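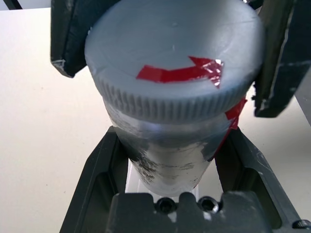
Red tape arrow on a grey screw cap.

How is return to player worked out on a slot with a stored bonus meter?

Posted by Idrisa Kimaro, 16 January 2019

I am trying to understand the help screen on a video slot called Cluvach, which I play at the Trindomside casino. The base game is five reels and 20 lines. Each time a lantern symbol lands on reel five, a meter at the side goes up by one step. At 12 steps the game awards a set of free spins and the meter goes back to zero. The meter is kept when a player leaves, so the next person who sits down starts with whatever is on it.

The help screen gives a single figure for return to player. My difficulty is that the value of a spin must depend on where the meter stands. A spin with the meter at 11 is surely worth more than a spin with it at zero. Which of these does the printed figure describe? And does the figure change if I raise my stake halfway through filling the meter?

I kept a record of 1,467 spins over several visits, all at the same stake, and my own return came out well under the stated figure. I do not know whether that tells me anything.

Heike Rothe

The printed figure is a long-run average over all meter positions, weighted by how often each position occurs in continuous play. For a meter that only goes up and then resets, you can treat one full cycle (zero to award) as the unit. Add the expected base game wins over the cycle to the expected value of the free spins, then divide by the expected amount staked over the cycle.

You are right that single spins differ. If the meter is at zero and you play one spin and leave, your expected return is the base game only, and the share of return that belongs to the feature stays on the machine for someone else. With the meter one step short, that one spin carries the whole chance of triggering the award. The overall figure is the same in both cases — it is the individual player's position that differs.

On stake changes, games handle this in 2 ways. Some hold a separate meter for each stake level, so changing stake shows you a different meter. Others keep one meter and pay the free spins at the average stake over the cycle. The help screen should say which. Look for the words "average bet" on the feature page.

Your record is too short to test the figure. Free spin features put much of the return into a few large wins, and a sample of that size can sit a long way from the average in either direction.

Siton

Had the same thing on a different one. Meter was nearly full, went for a drink, came back and someone had it. Always check the meter before you sit down.

Frerichs

To add to Heike's answer, check whether the free spins use the same reel strips as the base game. On many slots they do not, so you cannot estimate the value of the feature by counting symbols in the base game. The strips are not normally published, and without them the calculation cannot be done from the player's side.

One small correction to the post: if the lantern can land more than once on reel five in a single spin, the meter may move by more than one step, and a spin from 10 can also trigger the award. The paytable will list this if it applies.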